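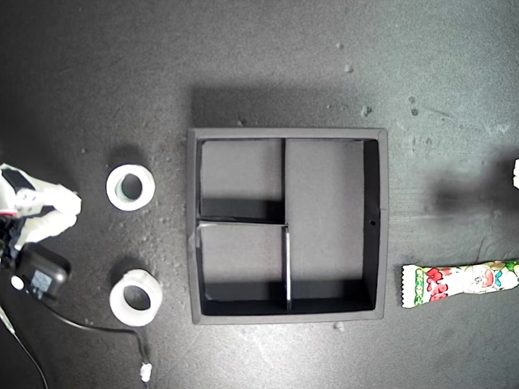

Print this page | E-mail this page

3.2 Sorting practice and retention in shared household storage

Respondents in the Vincombe sample were asked to keep a written record of small items (keys, receipts, batteries, spare fasteners) that entered the home and were not put to use the same day. Records were kept for 26 weeks. Of the 18 households that began, 14 returned complete sheets, and only these are used below. The remaining four are left out of all tables but are discussed briefly in Section 5, where early withdrawal is compared with household size.

Following Mollah's earlier coding scheme, each entry was assigned to one of two classes. An item was "placed" if the respondent named a fixed location for it, and "parked" if the location was given in general terms ("the side," "downstairs") or left blank. Entries that named two locations were coded by the first. A total of 161 entries could not be assigned on a first reading and were passed to a second coder, Orla Daly, who worked without sight of the household codes. Her assignments were taken as final.

Parked items were more likely than placed items to be recorded a second time as newly arrived. We take this as a sign that the item had been lost from view and found again. The effect was strongest for batteries and weakest for keys, and it held in homes with one adult as well as in larger homes. It did not vary with floor area.

The number of compartments available had less bearing on the result than expected. Households using undivided drawers named fixed locations nearly as often as those using divided ones -- the difference is within the spread between coders. What did matter was whether the adults in the home gave the same name to the same location. Where names differed, items moved more often and were entered twice more often. The same pattern appears in the Coughlan pilot, although the sheets used there had no column for the person making the entry, and a direct comparison is not possible.

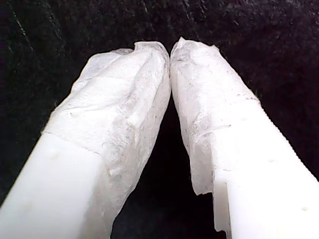
Figure 4. Detail against a dark textured fabric.

Dymphna Moriarty, in a written comment on a draft of this section, objected that a shared name may be the result of stable storage and need not be its cause. She pointed out that two adults who always find the tape in one drawer will come to call it the tape drawer, and suggested that the order of events could be tested by asking for location names at the start of the record period as well as at the end.

We accept the objection. The sheets asked for names only in the final week, so the present data cannot separate the two readings. Names given at intake are now part of the Estum protocol, with the first returns due in February. Until those are coded, the association reported here should be read as an association only.

Last updated: February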